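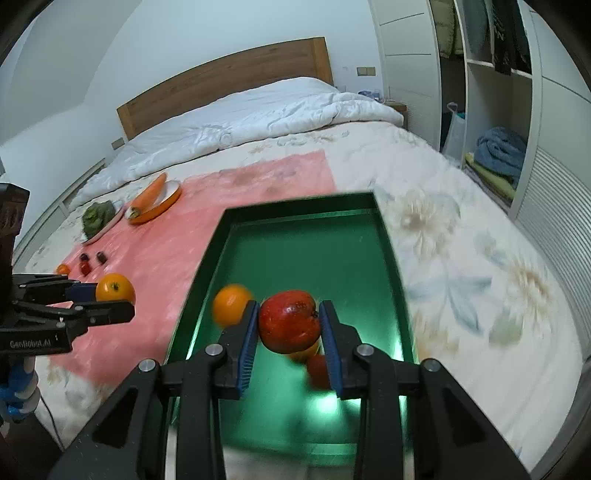 Color starts with light. In a room with no light at all, nothing has a color you can see, even if you know what color it was a minute ago. Light from the sun looks white, but it is really a mix of many colors: red, orange, yellow, green, blue and violet. When that light lands on something, part of the mix soaks in and part of it bounces off. We see the part that bounces off. The skin of a red apple soaks up most of the green and blue light and sends the red back to your eyes. The small pale speckles on the skin send back more of the mix, so they look lighter. A green tray does a different job with the same light. It sends back mostly green.

Scientists have two words for this. Soaking in is called absorbing. Bouncing off is called reflecting.

Where does the light come from?

Most of our daylight comes from the sun. It takes eight minutes and 20 seconds to get here, so the sunlight on your hand left the sun before you finished your breakfast, if you are a slow eater. Indoors we use lamps. Some lamps give a yellowish light and some give a bluish light, and the same shirt can look a little different under each one.

Black and white

A white sheet of paper reflects nearly all the colors together. A black sock absorbs nearly all of them. The light that gets absorbed turns into heat, and that is why a black car seat can feel so hot in May when a white one beside it does not.

Things that make their own light

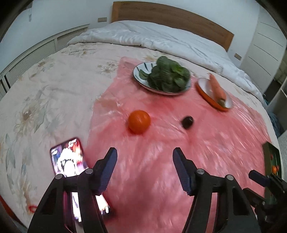 Not everything waits for light to land on it. The sun, a candle flame and a light bulb all make light, and you can see them in the dark. A phone can show you both kinds of color at once. A red case only reflects the light in the room, so it goes dark when you switch off the lamp. The screen keeps shining, and the white hair on a cartoon figure stays white. A pink plastic sheet beside the phone would go dark too, apart from any part the screen lights up.

Screens make their colors from tiny dots of red, green and blue. The dots are too small to see without a strong magnifying glass. When all three shine brightly together, your eye reads them as white. Red and green together look yellow. When they are all off, you see black.

Pink is a funny one. You will not find it in a rainbow. We see pink when a lot of red light reaches the eye along with a smaller amount of the other colors.

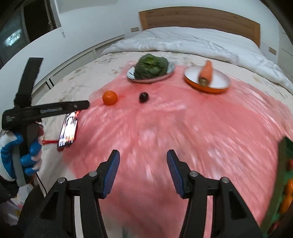
Paint works the same way. To make pink you start with white paint, which reflects nearly everything, and add a little red. The red paint takes away some of the green and blue light. Add more red and it takes away more, and the pink gets deeper.

Try it yourself

You need a flashlight, a piece of white paper and something with a bright color, such as an orange.

1. Make the room as dark as you can.
2. Hold the paper upright next to the orange.
3. Shine the flashlight on the orange, but not on the paper.
4. Look at the side of the paper near the orange.

You should see a faint orange glow on the paper. It is light that has bounced off the fruit. Try again with something blue.

Words to know

Absorb: to soak up.
Reflect: to bounce back.
Pigment: the stuff in paint, ink or fruit skin that gives it its color.

Written by Faisal Talpur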